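Crayfish evening: what to know before you book

Bookings for the Helletlow Hall crayfish evening are open from 2021-10-26 and close when the tables are full. The hall is licensed for 300 and we won't be going over that, so please don't turn up on the night hoping for a chair. The evening itself is in February, and the exact night will go in the next newsletter once the band has confirmed.

Tickets are $33 each, the same as last time. Kids under five come in free but still need a seat booked. The price covers crayfish, bread, dill butter, potato salad and coffee. Drinks are from the bar, which is card only this year.

Nelli Kauppinen is running the kitchen again. She cooks the crayfish the day before in salted water with crown dill and a bit of sugar, then leaves them in the brine overnight in the cool room. People ask every year if they can be served hot. They can't. The flavour comes from the brine, and there are only 2 burners in the hall kitchen that work properly.

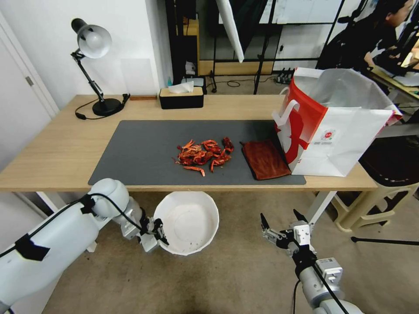
If you've not eaten crayfish this way before, start by twisting the tail away from the body. Squeeze the tail shell until it cracks, peel it back and pull out the dark vein. The claws take a bit more effort -- use the notch in the crayfish knife or just your teeth. Wear something you don't mind getting brine on. Bibs will be on the tables.

Song sheets have been retyped in a larger font. Impi Ahonen has added English words under three of the older songs, and there is a practice for anyone interested in the supper room after the language class.

We are short of crayfish knives. Last time we bought a set from Kemppainen and a fair few have gone home in handbags and pockets. If you find one in your cutlery drawer, drop it in the box by the office door. No names taken.

Parking behind the hall is for permit holders and the band. Everyone else should use the Virgate Street car park, which is free after six. The 362 bus stops outside the chemist and the last one back leaves at 10:50.

To book, ring the office or fill in the form at the front desk. Tell us about allergies when you book, particularly shellfish -- there will be a separate table with meatballs, served from the other end of the hall.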